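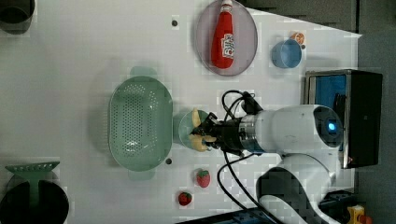 Kitchen cell at Tellerlow: progress report to the Sterotberg Fund
Reporting period: March to June

1. Summary of the period

In this period the work was mainly on the condition of the cell and less on new tasks. We promised in the plan that the cell would be able to run through a full working day with one operator present. At the end of June it can do this on most days. The stops which remain come from the wrist cables and from the camera calibration, and both are described further down.

The money for spare parts is almost used. The money for travel is not used, because the visit to Kukov was moved to autumn by agreement with them.

2. Table and fixed equipment

The white tabletop was taken off and mounted again in March. It had been fastened a little under tension, and the side with the toaster oven stood higher than the opposite side. The difference was small, but it was enough that the gripper touched the surface when it went down for flat objects. We put thin shims under the supports and measured again after one week and after one month. The height did not change between these measurements.

The holes in the tabletop are still open. We considered filling them, but they are useful as reference points when somebody must put the table back into its position, so we leave them and only clean them out with a brush.

The toaster oven now has a fixed place. Before, it moved slightly each time the arm pulled the door handle, and after a morning of door tasks the saved positions were no longer correct. We fastened it from below. It must still be possible to take it off for cleaning, and we do this at the end of each month.

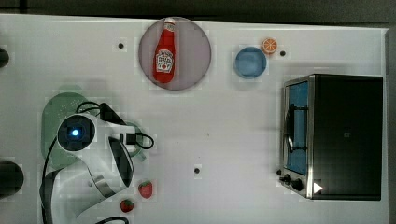

The cell at Tellerlow with the arm over the green colander and the toaster oven at the side.

3. Wrist cables

The cables to the gripper and to the wrist camera run on the outside of the arm. In April we lost the camera signal many times, always when the wrist was turned far and the arm was stretched at the same time. At first we suspected the camera and exchanged it, and this was a mistake which cost us one camera and several days. The fault was in the cable, close to the plug, where it was bent too sharply.

We tried to tie the cables tightly along the arm. It looked better but it made the problem worse, since the cable had no free length when the last joint turned. We have gone back to a wide open loop at the wrist, with a soft clamp behind it. The loop can catch on tall objects, and for this reason the operator looks at it before each start and moves the arm slowly by hand mode through the far positions.

The cable supplier, Nyitrai, has sent us 3 replacement cables with a more flexible jacket. One is mounted now. The others are in the cabinet and labeled.

4. Gripper

The gripper fingers were opened, cleaned and greased according to the manual. The small screws on the fingers had become loose by vibration. We secured them with a weak thread lock and added them to the weekly check. A loose finger is not easy to notice with hard objects such as a cup, but with soft objects the grip becomes visibly crooked and the object turns when it is lifted.

The closing force is now set lower for plush toys and for thin plastic. Earlier we used one value for everything, and the arm reported an overload when it pressed the rim of a plate. We now have 2 values, soft and normal, and the operator chooses at the start of the task. An automatic choice was in the plan for this period. It is delayed, and we ask for permission to move it to the next one.

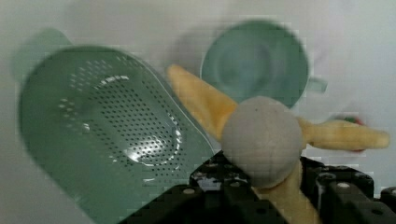
How often must the finger screws be tightened?

Once a week is enough when the cell runs every day. After a collision the screws are checked immediately, also if the arm did not report an error.

5. Camera calibration

The wrist camera is calibrated on the first working morning of the month and after every work on the wrist. The procedure takes around 10 minutes if the board is clean and the light is not changed. With afternoon sun the result was different from the morning result, and we now close the blinds before we begin. We also write the result in the log book, so that a slow drift can be seen over time.

The overhead camera needs less attention. Its holder was touched once in May during cleaning, and all recordings of that afternoon had to be marked as not usable. The holder has since received a second screw.

6. Objects and cleaning

The set of objects has stayed the same: the colander, the cups, the plate with the ketchup bottle, and the toy fruit. We keep it the same on purpose until the wrist problem is finished, so that a change in the results can be connected to the machine. Plastic objects are washed with mild soap and dried completely, as a film of soap makes them slip. The tabletop is wiped with a damp cloth in the evening, when the arm is parked and switched off.

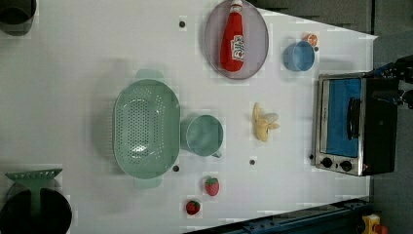 Nyitrai remarked, after reading our draft, that the clamp behind the loop should be placed further from the last joint, and that a flexible jacket alone would not save the cable if the clamp stays where it is now. They also advised us to replace the cable after a fixed number of working hours and not to wait for the first lost signal.

We agree with the first point and have ordered a different clamp. For the second point we do not have an hour counter in the cell yet. The log book gives start and stop times, and we will calculate the hours from it until a counter is installed.

7. Safety

The emergency stop was tested every week and worked each time. The cable of the stop was lying on the floor where people walk, and it has been laid under a cover. The instruction sheet for operators was rewritten with shorter sentences and it now hangs beside the door.

8. Plan for the next period

July: mount the new clamp, move the loop, calibrate again.
August: run the cell for 3 weeks without changes to the hardware and record all stops.
September: begin with the automatic choice of the closing force, if the permission is given.
Autumn: visit to Kukov, with the date still to be confirmed by them.

9. Requests to the fund

We ask to move the unused part of the travel money for this year to spare parts, mainly for wrist cables and one set of gripper fingers. The trip to Kukov can still be paid from what remains. A table with the costs is sent separately, together with copies of the log book pages for May and June.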